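Ticket: desayunadora de dos secciones, migas fuera de la plancha y pan tostado de forma desigual
Producto: Zurnon, color verde menta
Abierto por: Duyên Thái
Fecha de apertura: 21 de febrero de 2022
Estado: en seguimiento

Descripción del problema

Uso la Zurnon para preparar pan a la izquierda y algo de sartén a la derecha. Desde agosto el pan sale más oscuro por el lado de la bisagra que por delante, y siempre acabo con migas en el plato a juego y en la mesa. La sartén calienta bien. El aparato está enchufado directamente a la pared, sin regleta. El manual dice 1.000 W para la plancha; no lo he medido. 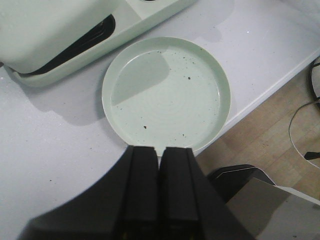

El plato lo uso para sacar el pan de la plancha y volver a meterlo cuando le doy la vuelta, así que todo lo que se desprende se queda ahí. Al principio pensé que era el recubrimiento negro que se estaba pelando. Los restos son de color marrón oscuro, con los trozos más grandes hacia la derecha y abajo a la izquierda, y al apretarlos con el dedo se deshacen. Es corteza.

Prueba 1: pan grueso con la tapa sin cerrar del todo

Corté una rebanada gruesa de Bạch, la marca de pan que compro siempre, y dejé la tapa apoyada encima. En la sartén puse gamba para tener las dos secciones ocupadas, que es como cocino normalmente. 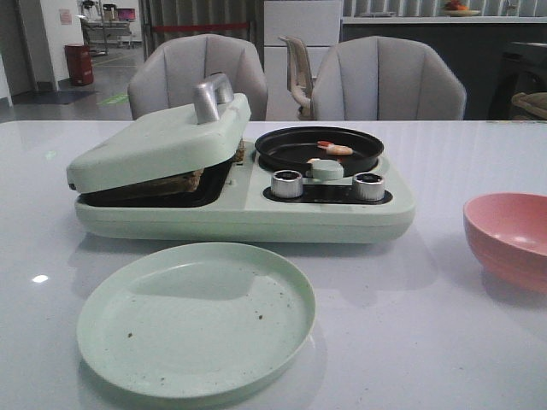 Prueba 1. Tapa inclinada, pan en la plancha y gamba en la sartén.

Resultado: el pan se tuesta, pero el lado donde la tapa queda más baja recibe más presión. Al sacarlo se rompe el borde — de ahí salen casi todas las migas.

Respuesta de soporte (Punine)

Nos piden comprobar que la tapa llega a cerrar sin pan dentro y que la bisagra no tiene restos. También preguntan si la sartén está bien asentada en su hueco.

Sin pan cierra bien. La bisagra la limpié con un cepillo seco y salió poca cosa. La sartén asienta y no baila.

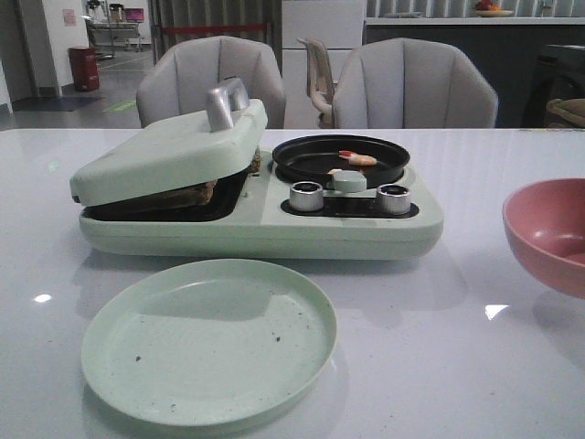 Repetí lo mismo con una rebanada más fina, de pan de molde, durante el mismo tiempo. El tostado quedó más parejo y el borde no se partió. Con el pan grueso volvió a pasar lo de antes, también después de engrasar un poco la plancha.

Pasos que me indicaron para la limpieza

1. Desenchufar y esperar a que se enfríe. Vaciar el plato antes de pasarle el paño, porque las migas negras rayan si se arrastran.

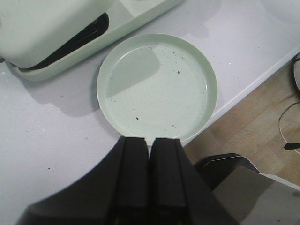
2. Pasar un paño húmedo por la plancha, sin estropajo. Usé el Dridum que tenía en casa, diluido.

3. Repasar la junta entre las dos secciones con un bastoncillo.

4. Secar todo y probar otra vez con pan fino.

Pendiente

Soporte cree que la bisagra no admite rebanadas tan gruesas y va a confirmar el grosor máximo. He pedido también el precio de una plancha de repuesto — de momento no la compro. Dejo el ticket abierto hasta tener la medida.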